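Home | Ask a Builder | Bugs & Fixes | Try It Yourself | Grown-Ups' Corner

The Day My Two Robots Bumped Elbows
By Orysia Lysenko
2023-04-21

Hi again! A few of you wrote in to ask if robots ever mess up. Oh boy, do they. I work with two robot arms named Kulter and Harasym (we let the whole office vote on names, and that's what won), and in March they had a crash that stopped our work for the rest of the day.

Don't worry, not a single screw got bent. The crash was inside a computer! We practice in a pretend room called a simulation. It works a bit like a video game.

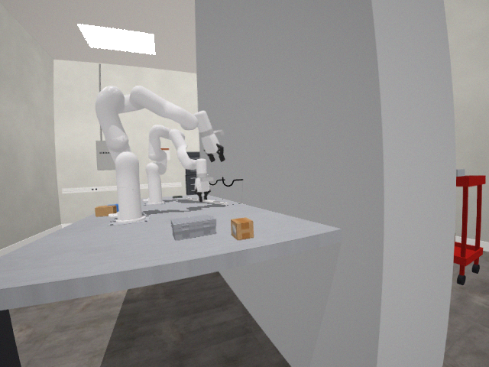
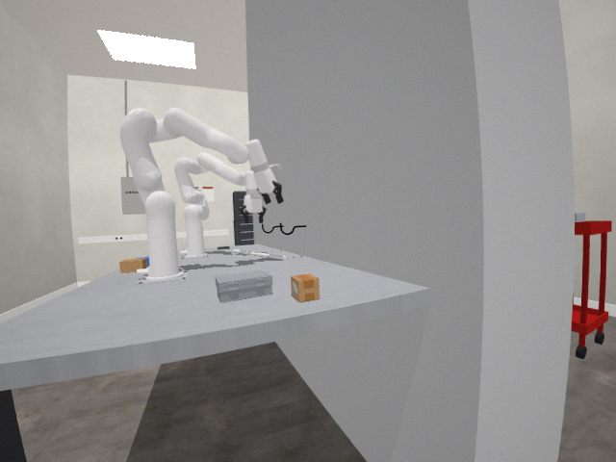 Two views of our pretend room, with both arms and the cardboard boxes on the table.

So what went wrong? Let me back up.

An arm like Kulter has joints, same as you. You've got a shoulder, an elbow and a wrist. At the end, where your hand would be, it has a gripper with black fingers. The job we gave the arms was pretty simple. Kulter had to pick up a box near the front of the table and set it down near the middle. Harasym had to reach into the middle too, but only after Kulter had moved out of the way.

Did you spot the important word? AFTER.

We ran the job 30 times and it went great. Then my friend Demyd made Kulter move a little slower, so it would be gentler with the box. Good idea, right? I thought so too! But we forgot to tell Harasym. Harasym was still counting to 3 and then going, just like before. One, two, three – and it swung right into Kulter's elbow.

On my screen it looked really silly. The two arms got stuck together and shook like they were shivering, and the box popped out of Kulter's gripper and flew clean off the table. I laughed. Then I stopped laughing, and I thought about what would happen with real arms. Real arms are heavy and strong. They could break each other, and if a person was standing close by, that person could get badly hurt.

Why didn't Harasym just look?

Liudmyla from Tallmont School asked me this one when I visited her class, and it's such a good question. You would look, wouldn't you? If your brother was reaching for the ketchup, you'd see his arm and wait. But a robot only checks the things somebody told it to check. We had told Harasym to watch the clock. We had never told it to watch Kulter.

How we fixed it

First, we threw away the counting. Now Kulter sends a message that means "I'm out of the middle!" and Harasym has to wait for it. If the message never comes, Harasym never goes.

Second, we drew an invisible bubble around each arm. If the two bubbles touch, both arms freeze. Demyd wanted tiny bubbles and I wanted huge ones – we argued through a whole lunch – and we picked a size in between.

Then we tested it again, 130 times, with Kulter going fast, slow and extra slow. The bubbles did their job each time.

Try it with a friend

Sit side by side and put one eraser on the desk. Both of you close your eyes. One person moves the eraser and puts it back while the other counts to three and then reaches for it. Go slowly, please! Now try again, but this time the first person says "clear" when they're done. See how many times you bump hands each way, and write and tell me.

More from Bugs & Fixes
- The Gripper That Squished a Banana
- Petro Onyshchenko Explains the Big Red Button
- Why Did My Robot Drive in Circles?
- 40 Robot Words to Know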